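오후 네 시에 찾아갔는데 작업대가 벌써 반쯤 치워져 있었다. "아, 조금만 일찍 오시지! 제일 지저분할 때가 제일 재밌는데." 공방 드레스턴(Drestton) 주인장은 인사 대신 이 말부터 했다. 자투리로 소품을 만든 지 9년째, 요즘은 주말마다 조각 정리 수업도 연다고 해서 나도 집에 쌓인 천 봉지를 떠올리며 냉큼 약속을 잡았던 참이다. (그 봉지, 이사할 때도 안 버리고 들고 왔다.)

제일 궁금했던 건 역시 '어디까지 남기고 어디부터 버리나'였다. 주인장은 손바닥을 쫙 펴 보였다. "손바닥보다 크면 일단 남겨요. 작은 건 색을 보고요. 색이 예쁘면 손가락만 해도 못 버려요. 그러다 망하는 거죠, 뭐." 그러면서 한참 웃는다. 서랍을 열어 보니 정말 손가락만 한 조각들이 색깔별로 꽉꽉 들어 있었다. 파랑 칸이 제일 뚱뚱하고 노랑 칸은 헐렁했다. 노랑은 들어오는 대로 다 써 버린다고 한다.

재료는 천하고 종이를 굳이 나누지 않는다. 처음엔 나눴는데 서랍이 모자라서 포기했단다. "찾을 때 '초록색 그거' 하고 찾지, '면 몇 수' 하고 찾지는 않잖아요." 듣고 보니 나도 그렇다. 서랍장은 완데티(Wandetti) 중고를 사서 칸막이만 새로 끼웠고, 칸은 모두 35개. 라벨은 글씨 대신 조각을 조금 잘라 붙여 놓아서, 멀리서 보면 서랍장이 통째로 색상표 같다.

가장자리 얘기가 나오자 주인장 목소리가 한 톤 올라갔다. 반듯하게 재단한 것보다 삐뚤빼뚤한 조각이 훨씬 좋다는 거다. "수업 오신 분들이 앉자마자 가위부터 찾아요. 똑바로 자르고 시작하려고. 제가 좀 말려요. 그 울퉁불퉁한 데가 잎사귀도 되고 물결도 되는데, 잘라 버리면 그냥 네모잖아요!" 연한 바닥에 조각을 하나만 올려놓고 윤곽부터 보라는 것도 그래서다. 여러 장을 한꺼번에 펼치면 모양은 안 보이고 색만 보인다고.
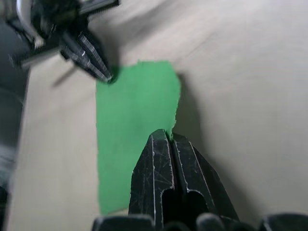 수업을 들었던 수강생 한 분은 생각이 조금 달랐다. 나중에 전화로 물어보니, 자기는 그래도 한쪽 변은 반듯해야 마음이 놓인다고, 네 변이 다 제멋대로면 어디를 위로 둘지 몰라서 한 시간을 돌려 보기만 했다고 한다. 결국 곧은 변을 왼쪽에 맞춰 놓고 시작하는 게 자기 방식이 됐단다. 이 얘기를 주인장에게 전했더니 "어, 그것도 좋은데요? 다음 수업 때 써먹어야지" 하고 바로 메모를 했다.

붙이는 방법도 물어봤다. 풀은 끝까지 미룬다. 조각을 놓고, 차 한 잔 마시고 와서 다시 보고, 그때도 마음에 들면 붙인다. 하루를 넘기는 일도 흔하다고. 작년 2월에 시작한 큰 작품은 조각이 645장 들어갔는데 그중 8장은 다 붙인 뒤에 도로 떼어 냈다. "뗀 자리가 지금도 보여요. 제 눈에만 보이는 거겠지만." 어디냐고 물었더니 끝까지 안 알려 준다.

그 작품은 지금 카페 스카틱(Skatik) 안쪽 벽에 걸려 있다. 레잉(Laing)이라는 작은 문구점에서도 연락이 와서 포장지 자투리를 받아 오기 시작했는데, 문제는 양이다. 한 번에 상자째로 오니까 정리하다 보면 저녁이 다 간다. "힘들어도 상자 여는 순간은 진짜 좋아요. 뭐가 나올지 모르니까." 최근에 제일 반가웠던 색이 뭐냐고 묻자 고민도 없이 초록이란다. 진한 초록은 흔한데 밝고 쨍한 초록은 생각보다 잘 안 들어온다고.

마지막으로 우리 집 천 봉지 얘기를 슬쩍 꺼냈다. 혼날 줄 알았는데 눈을 반짝이며 다음에 올 때 들고 오라고 한다. 대신 집에서 다리지 말고, 자르지도 말고, 봉지째로. 그래서 현관 앞에 내놨다. 다음 달 수업은 오전 반으로 신청했다.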